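Mendent Packable Puffer: three months of folding and unfolding it

So I finally caved and bought the Mendent puffer, the one that's supposed to squash down into next to nothing. I'd been putting it off since September (my old parka still technically zips), but then we had a trip coming up with only 2 carry-ons between us, and that settled it.

First thing, it's warm! I wore it over a T-shirt to walk the dog at six in the morning and was perfectly happy. The sleeves run long on me, the pockets are deep enough for gloves plus a phone, and the zipper snags on the lining maybe one time in five, always when I'm in a hurry.

Packing is where I got picky. I've been trying out different ways of folding puffers on the bed, and the neat thick bundle wins for me every time, even over the little stuff sack, which leaves the jacket looking like a raisin until it's had an evening on a hanger.
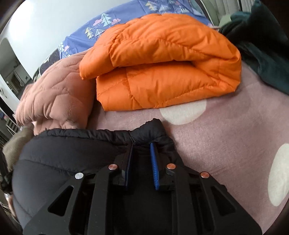
Kristóf Pintér wrote in to disagree about the sack: he's used one for two winters and says ten minutes in the dryer on low with a couple of tennis balls brings all the loft back. He also thinks I should have gone for the Trimivton, which has a softer collar and a better zipper.

Fair enough on the dryer, I'll try it. I did have the Trimivton on in the store and the collar is lovely, but it's cut so short that my back was cold just standing in line.

Would I buy the Mendent again? Yes, on sale, and a size down. If they ever fix that zipper I'll get one for my sister too.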